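Bench notebook, October
Bimanual station, afternoon into evening

Target for the month is 3,000 accepted demonstrations across all tasks. We are not at 3,000. We are at a number I will put in the spreadsheet and leave there.

Today was bear day. For those reading this from the Carhuamaca side who have only had the task codes: bear-to-bowl is bear starts in the square cup, right arm takes it out, right arm puts it in the white bowl. Left arm stays open and waits, and is supposed to wait well. The second version has the left arm steadying the bowl, and we haven't started on that because the written instruction for it still says "hold bowl appropriately", which I refuse to teleoperate on principle.

Started at 1.40 pm after the usual half hour of homing, un-homing, and homing again. Leader arms felt stiff until they'd been moved a bit. Same could be said of the operator.

Attempts today: 126. Accepted: 100. I would love to claim I stopped at 100 because the data was so good, but I stopped at 100 because the sheet has a box that goes green at 100.

Where the other 26 went, as far as my tally marks can be trusted:

Dropped short of the bowl, most of them. The bear has a round head and round ears and very little in the way of anything to grip. If the fingers close high on the head it squirts out downwards like a pip. If they close on the body it's fine, but then you have to get the fingers into the cup, and the cup is not generous.
Cup came along for the ride, quite a few. One finger inside the rim, one outside, lift, and now you have a cup with a bear in it, travelling.
Recorder wrote no wrist stream, 6. Same fault as last month. More below.
Operator sneezed, once. Rejected, though I did think about keeping it for robustness.

A note on starting positions, and this is the bit I'd like other people to read. The bear kept getting reset to the back rim, head up, ears showing, because that's where it is easiest to grab and we are all human. By the middle of the session I had a long run of episodes that were the same episode. Veda will learn from those that bears live at the back of cups, and will go to the back of every cup for the rest of its life whether there's a bear there or not. We had precisely this with the spoons.

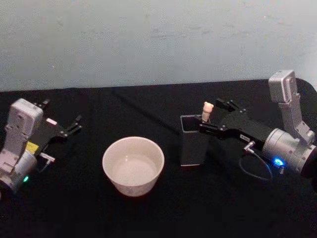

So from the second half onwards I drew the start from a shuffled stack of cards: back rim, front rim, either side, right down in the bottom. Bottom is horrible. Bottom took me three tries for each keeper and the wrist has to come over so steeply that I was half standing up. But the success rate on bottom starts is the one we'll get asked about, so bottom stays in. I've put the cards in the drawer with the spare fingertips. Please use them and please don't put them back in order.

Same complaint about the bowl, in a milder form. It drifts. I put it back on the mark each time and by the tenth episode the mark is a matter of opinion, partly because the cloth moves under it. I'd normally call that a nuisance, but a few centimetres of wander is no bad thing for the policy, so I've decided it was deliberate and have written "bowl position varied" in the metadata. What I didn't do is log how far. Next session I'd like someone cleverer to do it with the overhead calibration.

On the cloth: keep it. I know Darnitz wants a bare table so that their segmentation looks nicer in the slides. Bare table gave us glare from the ceiling lights last time and the depth went to pieces wherever it was shiny. Black cloth, dull wall, done. I smooth it when it gets bad enough to catch a fingertip and otherwise let it crease as it likes.

Idle arm behaviour. I've gone back and forth on this. In the older Dustitz set the idle arm was parked well out of the way, and the trained policy then had no idea what to do when the idle arm was anywhere else, so it would fling it home at the start of every run with what I can only call enthusiasm. Today I left the left gripper open over the table, more or less level, and let it sit slightly differently each time. I also tried to keep my left hand still on the leader. Turns out of the question after the first hour. There's a slow sag in the left wrist through the later episodes which is me getting tired, faithfully recorded at full rate. I've left those in. If Veda develops a droop at tea time we'll know where it got it.

Wrist stream dropout. All six happened straight after a pause long enough for me to get up and make a drink. Recorder says it is recording, the file is there, the file has nothing in it for the wrist. My theory is that something goes to sleep and doesn't get woken properly. I have no evidence for the theory apart from liking it. Workaround for now: after any break, record one throwaway episode, check the file size, bin it. I've taped this to the monitor, under the other things taped to the monitor.

Speed. Played back the first few and the last few side by side. The last few are noticeably quicker and noticeably sloppier on the approach. I'd rather have slow and tidy at this stage, so whoever is next, take your time going in. The pause just above the cup, where you're lining the fingers up, feels endless when you're doing it and looks perfectly normal played back.

Labels: went through and marked grasp, lift, carry, release by hand on the first twenty accepted. The auto-labeller put "release" in the right place on most of them and in a very surprising place on the rest. It seems to think that any small opening of the fingers counts, including me adjusting my grip on the leader handle. Threshold needs raising. Haven't touched it yet, as the last time I changed a threshold at that hour I relabelled the mugs.

To do:
Front rim starts, we're thin on those
Proper wording for the two-handed version, with a verb in it that means something
Ask Darnitz if they want raw or trimmed
New fingertip pads for the right gripper
Find out who has the other bear

Arms parked and powered down at 7.20 pm. Files copied over, still verifying when I left.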